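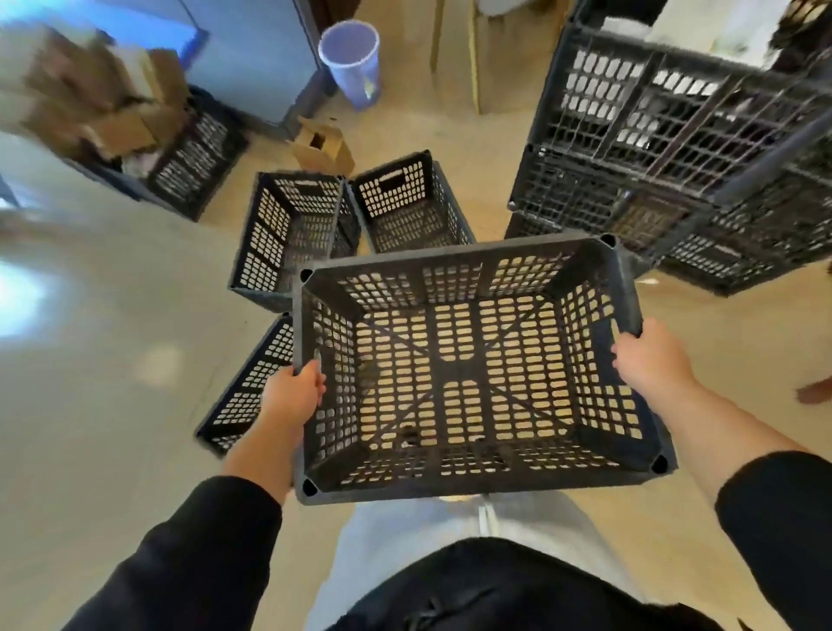
## Enregistrer une tâche « bacs ajourés » avec le kit Ollano

Ce tutoriel couvre la préparation, l'enregistrement et l'export d'une série d'épisodes de manipulation de bacs plastiques avec le kit Ollano, version 2. Le kit comprend un bandeau à caméra frontale, un boîtier de ceinture et le logiciel de dépôt Sokby. Les épisodes servent ensuite à entraîner une politique de préhension à deux mains. L'installation du logiciel n'est pas traitée ; elle est supposée faite, compte créé et boîtier appairé.

Rédaction : Anqi Xia. Relecture : Lutz Lindemann. Août 2020.

### Matériel

- le bandeau et son câble, clip de nuque compris
- le boîtier de ceinture, chargé à 88 % au minimum
- une carte mémoire formatée depuis le menu du boîtier (et non depuis un ordinateur)
- plusieurs bacs ajourés à montants d'angle creux, de même modèle
- un poste équipé de Sokby

Des bacs d'un autre format peuvent rester dans la pièce, y compris pleins ou empilés. Ils sont utiles comme éléments de fond et n'ont pas à être déclarés dans la fiche de tâche s'ils ne sont pas manipulés.

### 1. Régler le bandeau

Placer la caméra au milieu du front, serrer la molette arrière jusqu'à ce que le bandeau ne glisse plus quand on baisse la tête, puis incliner l'optique vers le bas. Prendre un bac à deux mains, à hauteur de taille, et contrôler l'aperçu sur le poste. Les deux mains et la totalité du bord supérieur du bac doivent être visibles, avec une portion de sol au-delà. Le bas du vêtement de l'opérateur apparaît toujours dans cette position. Sokby le masque à l'export si l'option `masque_corps` est active.

Les manches longues sont acceptées à condition de dégager l'avant-bras jusqu'au poignet. Un haut noir devant un bac noir donne un contour médiocre côté opérateur : le suivi de main reste correct, mais l'estimation du bord proche du bac se dégrade. Nous gardons ces épisodes avec l'étiquette `contraste_faible`.

### 2. Vérifier l'éclairage et le sol

Le carrelage brillant est le cas le plus difficile. Une tache de reflet dans le champ ne gêne pas tant qu'elle ne passe pas sous le bac tenu. Les parois et le fond étant perforés, le capteur voit le sol à travers, et une zone saturée à cet endroit fait disparaître les nervures. Corriger dans cet ordre :

1. changer l'orientation de l'opérateur ;
2. baisser l'exposition d'un cran dans le menu `Image` ;
3. fermer le store.

Laisser l'exposition en mode verrouillé pendant toute la série. En mode automatique, le passage d'un bac sombre devant un sol clair provoque une variation de luminosité à chaque saisie, et le contrôle qualité de Sokby rejette l'épisode avec le code 906.

### 3. Déclarer la tâche

Dans Sokby, ouvrir `Nouvelle tâche`, choisir le gabarit `Deux mains, objet rigide`, puis remplir la fiche :

| Champ | Valeur |
|---|---|
| Nom | bacs_ajoures_empilage |
| Objet | bac plastique ouvert, perforé |
| Prise main gauche | montant d'angle proche |
| Prise main droite | bord latéral |
| État initial | bac au sol, orientation libre |
| État final | bac empilé |
| Épisodes | 12 |

La prise asymétrique est volontaire. Le gabarit propose par défaut une prise symétrique sur les poignées, ce qui oblige l'opérateur à tourner le bac avant chaque levée et allonge les épisodes. Avec une main sur l'angle et l'autre sur le bord, on peut partir d'un bac posé de travers.

### 4. Enregistrer

Disposer les bacs au sol sans les aligner. Deux bacs côte à côte, légèrement tournés l'un vers l'autre, plus un troisième en biais à portée de main, constituent une bonne disposition de départ. Changer la disposition tous les deux ou trois épisodes.

Pour chaque épisode :

1. Appui court sur le bouton du boîtier. Attendre le bip.
2. Regarder la zone de travail, mains hors du bac.
3. Saisir le bac et le lever à l'horizontale devant soi.
4. Marquer un arrêt d'une seconde, intérieur du bac visible.
5. Déposer le bac sur la pile en engageant d'abord l'angle gauche.
6. Retirer les mains, puis appui court. Double bip.

L'arrêt de l'étape 4 est utilisé par Sokby pour recaler le modèle du bac sur la grille de perforations. Sans lui, l'épisode est importé mais la pose de l'objet n'est pas calculée.

Ne pas corriger une prise ratée en cours de route. Terminer le geste, arrêter, puis marquer l'épisode `échec` par un appui long. Les échecs ne sont pas décomptés du total de la fiche.

La présence d'une autre personne dans la pièce est admise si elle ne touche pas aux bacs de la tâche. Son accord est requis avant le dépôt, même lorsqu'elle n'apparaît que partiellement.

### 5. Importer et contrôler

Insérer la carte, lancer `Importer`, sélectionner la tâche. Les colonnes à lire en premier sont `mains` et `pose_objet`. Une valeur orange dans `mains` vient en général de doigts repliés sous le bord du bac et peut être validée à la main. Une valeur rouge dans `pose_objet` impose de reprendre l'épisode.

Cas rencontrés chez nous :

- **Confusion entre bac tenu et bac au sol.** Même modèle, même couleur, recouvrement partiel à l'image. Désigner le bac tenu d'un clic sur la première image de la levée, puis relancer le calcul.
- **Montants d'angle non détectés.** Vérifier que `objet_creux` est coché dans la fiche.
- **Pile détectée comme objet unique.** Sans conséquence pour cette tâche.

### 6. Exporter

Choisir le format `Albers` pour un entraînement local, `Windgate` pour un envoi au service hébergé. Le second recompresse la vidéo. Sur des perforations fines, la perte est visible, et nous conservons donc systématiquement une copie Albers avant l'envoi.

La carte peut être reformatée une fois que la colonne `archive` affiche `OK` pour tous les épisodes, échecs compris.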